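3.2. Rangement des petites pièces et temps de recherche dans les ateliers partagés
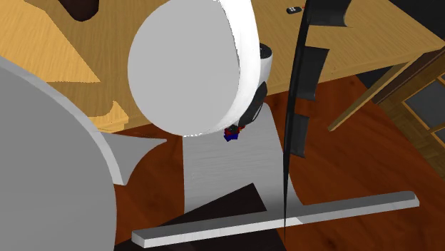
Figure 4. Petit objet rouge et bleu tenu au bout d'une pince noire (image de synthèse).

Dernière modification de la page : 10 août 2026

Les deux ateliers retenus, Prikholm et Rillstead, prêtent à leurs adhérents des jeux de construction, des perles, de la visserie et des éléments de maquette. Dans l'un comme dans l'autre, les petites pièces sont conservées dans des tiroirs peu profonds, munis d'une étiquette sur la face avant. La différence tient au principe de classement. Prikholm range par couleur, Rillstead par forme. Ce choix remonte à l'ouverture de chaque lieu et n'avait pas été discuté depuis.

Nous avons suivi 49 adhérents pendant le mois de mars. Chacun devait retrouver 6 pièces figurant sur une fiche, d'abord seul, puis avec l'inventaire papier de l'atelier. L'ordre des fiches était tiré au sort. Les personnes qui travaillaient déjà au tri des collections ont été écartées de l'échantillon, de même que celles qui avaient fréquenté les deux ateliers.

Le stock comptait environ 2000 références au moment de l'enquête. Une référence désigne ici un couple forme-couleur, conformément à l'usage de Geddes (catalogue interne, troisième version). Les assemblages de plusieurs couleurs posent un problème particulier. La figure 4 en donne un cas simple : un petit ensemble à facettes, bleu foncé et rouge, que le classement par couleur peut placer dans deux tiroirs différents. À Prikholm, la consigne écrite veut que la couleur dominante l'emporte. Dans la pratique, les adhérents interrogés ne s'accordaient pas sur ce qu'il fallait entendre par dominante, et plusieurs ont cité la première couleur aperçue.

Le classement par forme évite cette difficulté mais en crée une autre. Les noms de forme employés sur les étiquettes de Rillstead (« coude », « chape », « demi-tuile ») supposent un vocabulaire que les nouveaux venus ne possèdent pas. Lors des entretiens, Annag Dunbar a relevé que les participants ouvraient volontiers plusieurs tiroirs de suite sans lire les étiquettes, puis revenaient au premier. Ce comportement était plus rare à Prikholm, où la couleur de l'étiquette se voit de loin.

Le dépouillement a été fait séparément par les deux auteurs de cette section. Les désaccords portaient surtout sur la fin de la recherche : fallait-il arrêter le chronomètre quand la pièce était saisie ou quand elle était posée sur la fiche ? Nous avons retenu la saisie, comme l'avait fait Vilmos Győri dans son étude des magasins de Curnitz. Les recherches abandonnées ont été conservées et traitées à part.

Trois limites doivent être signalées. Les ateliers n'ont pas la même lumière, et les tons sombres se distinguent moins bien à Prikholm en fin de journée. L'inventaire papier de Rillstead était plus récent. Enfin, aucune fiche ne demandait d'assemblage de plus de 2 couleurs, alors que les collections en contiennent. Un classement mixte, par forme puis par couleur à l'intérieur du tiroir, est examiné à la section 3.3 à partir des mêmes fiches.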